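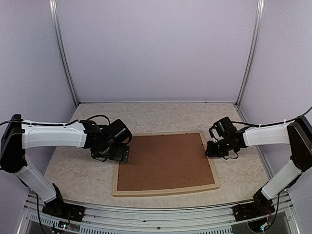
Kulsoom Rana has run the grid desk at the Kerkamport district utility for six winters, and her main concern this year is the substation at Levier. Its two transformers were rated for 200 amps per feeder. In February the load reached 323. She tells new staff to think of two arms facing each other across one board, each covering its own side. "If one stops, the other has to reach over everything," she said. "Ours can't."

The February outage cut off 82 buildings in Prilalholm for 37 hours. Rana puts it down to a relay set too high after maintenance, plus electric heaters switched on when the boilers lost pressure. "The relay tripped late. By then the winding insulation was damaged."

A replacement transformer is on order from Haddadin. Until it is installed, the utility plans to rotate supply between feeders in two-hour blocks. Rana wants the schedule published before the heating season. "People can plan around two hours," she said. "They can't plan around a fault."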